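4. Recording the plate-filling task

By now both of your hand-held grippers should be charged and paired with Zirkero, and you'll have had a little practice opening and closing the fingers. Take your time over this part of the guide, as good examples now will save you a great deal of sorting later on.
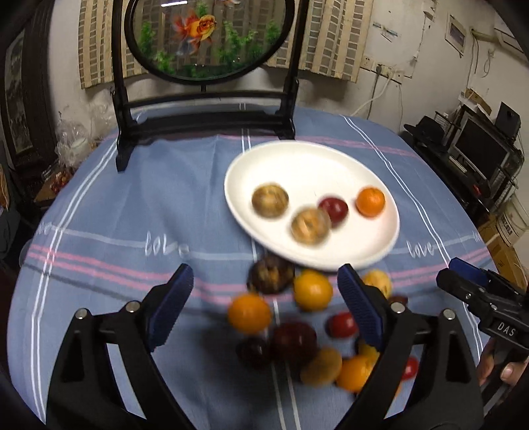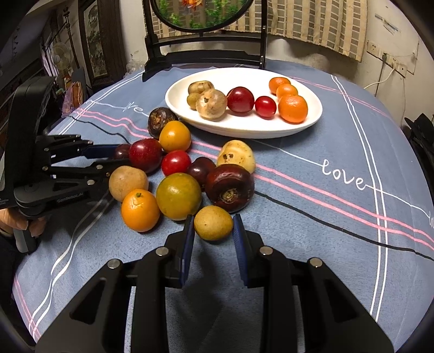 Figures 4 and 5. Fruit on the cloth and on the oval plate, with two grippers at the table.

4.1 Put the plate towards the back of the table and spread the produce in front of it. Mix your colours and sizes as freely as you like.

4.2 Start a new session in Zirkero and choose "Plate, two hands".

4.3 Bring the open fingers down on either side of one piece, close them gently, lift, and set it on the plate. Do carry on at your own natural pace!

4.4 When you have made 8 moves, stop the session and shuffle everything about before you begin the next one.

Note: A fumbled pick is still worth keeping. Simply try again without stopping, and mark the session "retry" afterwards. Travari learns a good deal from seeing how a person recovers.

Caution: Keep your free fingers well clear of the linkages, and wipe the pads if any juice gets on them.

4.5 Once you have 70 sessions, send them to Clostora as described in section 5.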